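Incident Review: Repeated Grip Faults in the Cutlery Sorting Cell

Posted 5 March 2025 by Kausar Gilani

Readers of this blog will recall that the Stokden cell was commissioned in August to take flatware from a white table and set it into a ribbed tray. The following is my own account of the fault recorded there last week. It does not replace the report filed with Ogbonna, who maintain the controller.

The cell stopped 4 times in a run of 2900 cycles. On each occasion the controller reported a completed grip, and on each occasion the handle had turned between the fingers during the lift. One spoon was released over the edge of the table and landed outside the guarded area. No person was struck. I nevertheless classed the event as a safety matter, as the walkway at Bulgate passes directly beside that side of the cell. 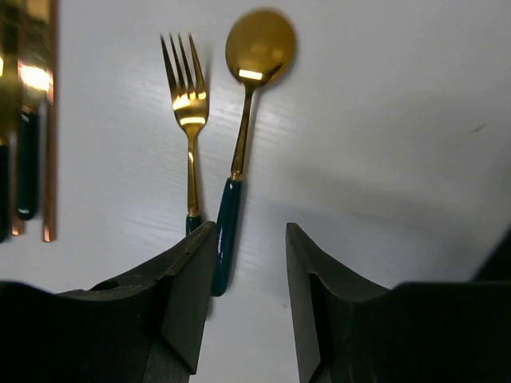
The pattern in use is gold with dark green handles, and the handles are glossy. The grip force had been set during trials with a matte handle and was never revised when the pattern changed. I approved that change myself and should have asked for a new force test before signing it.

A second cause lay in the software. Grip confirmation depended on finger position alone. A handle that had begun to rotate still held the fingers apart at the expected width, and the cell therefore continued at full speed — a condition the original risk assessment did not consider.

The force limit has been raised from 16 to 20 newtons, and travel speed is reduced until the Sternero slip sensor has been fitted. The guard panel beside the walkway has also been extended. Trials now include lifts from the filled side of the tray, where the handles lie close together and a turning piece may catch its neighbor.

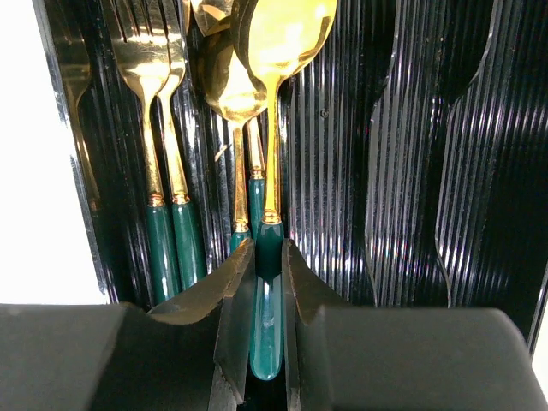 Open Items

The slip sensor is on order. Until it is installed, an operator must be present whenever the cell runs, and overnight operation is suspended. The risk assessment is being rewritten to cover rotation of the part after a confirmed grip. I have asked Ogbonna to state in writing whether the same confirmation logic is used in their other cells, and I am awaiting their reply.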